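Home | About | The Cell | Service | Careers | Contact

About Us

Hi! We're Bradoto, and we look after robot cells for a living. I'm Kiri Prendergast, I started the company with Sota Okabe, and I've been told our old About page sounded like a bank wrote it, so I'm having a go myself.

We set up robot arms, we keep them set up, and we get them going again when they stop. That covers mounting, cabling, calibration, gripper swaps, controller updates and the simulated version of each cell too. The one we get asked about most is our own kitchen cell, so most of this page is about that one. We call it Hinds. (Long story, involves a street name and a bad map.)

Our kitchen, in software

Hinds lives in simulation before it lives anywhere else. Every setting we mean to change on the arm gets tried in the simulated kitchen first -- new tool offset, new speed limit, new camera position, all of it. It's a kitchen because our first customer, Omico, wanted arms that could cope with ordinary household stuff, and a kitchen has plenty of awkward shapes in it. Brick wall, marble counter, fridge with magnets on the door, a pot, a bowl, a cup, an egg. Sota built most of it and he's very fond of the painting.

The first thing we do with any new setup is park the gripper up and away from everything and look at where the software thinks it is. If the fingers sit in the wrong place in the view, the camera mounting numbers are off and there's no point going on. I like doing this with the gripper up high toward the fridge end, well clear of the counter.

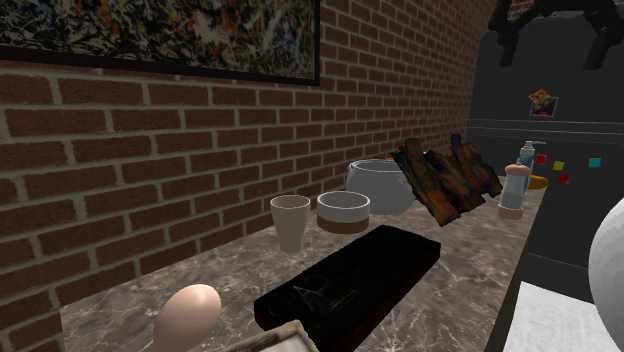 Setting up the wrist

Once the parked pose is right, we go in close. The view from near the gripper is my favorite part of the job and also the part that has cost me the most evenings! You want the gripper body and the fingers to show up where the drawing says they should, and you want to be able to tell finger from background, which is harder than it sounds when the fingers are black and so is the cutting board.

Fouad Helmy does our wrist work. He came to us from Eltora, where he rebuilt grippers all day, and he has strong views on the order of things:

1. Tool weight goes in first. If the arm has the wrong idea of what it's carrying, it sags or fights you, and every number you collect afterward is junk.

2. Then the tool center point. We run 50 touches from different angles and throw out the set if the spread is bad. Fouad will happily throw out the set three times before lunch.

3. Then the close view. Bring the gripper down over the marble, stop short of the board, and compare what you see with the model. Cups are handy for this because a round rim shows up a bad lens setting right away, whether the cup is standing up or lying on its side. 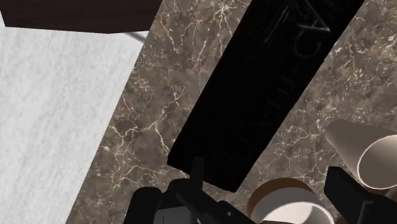
4. Then finger travel. Open, close, open, close, and write down the width at each end. We keep those numbers for the life of the cell.

Keeping it healthy

A simulated arm doesn't wear out, but its settings drift away from the real one surprisingly fast. Somebody tightens a bracket, somebody swaps a fingertip, and now the model is a liar. So Hinds gets a checkup every 7 weeks. Huia Paewai runs it, and she has logged 2,314 entries in the cell book so far, most of them very short and a few of them rude.

At a checkup she goes through the joint limits, the collision shapes for the links, and the flange. The flange gets extra time. If the tool frame is turned even a little from where it should be, every grasp leans, and you can spend days blaming the gripper. She also checks what's loaded in the kitchen itself. Things in a simulated room can end up in strange spots -- we've had towels in midair -- and she would rather fix those before anybody plans a path past them.

For the flange check she uses a wider view that takes in the arm and the counter together, with the wrist band and the end of the arm in plain sight.

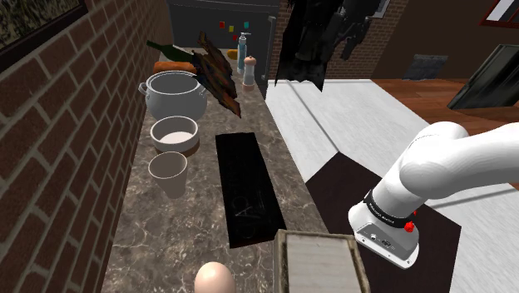 WORKSHOP NOTES, December -- Wayne Tremblay has joined us on the repair side, which brings us up to a size where we need a second kettle. He spent his first week with Huia on the Hinds checkup and has already rewritten our cable guide (it needed it). If you call with a stopped cell, he's probably the one who'll pick up.

We're taking on new cells for setup and for regular care. Tell us what arm you have, what's bolted to the end of it, and what it did right before you got annoyed. Pictures help, and so does the error text, copied exactly, even if it's long. We read everything, and one of us will write back.

Kiri

Recent posts
- How we name our tool frames
- Fouad's gripper cleaning routine
- Matching a simulated camera to a real one
- What to send us when your arm stops

This site uses cookies to remember your settings. Accept | Manage choices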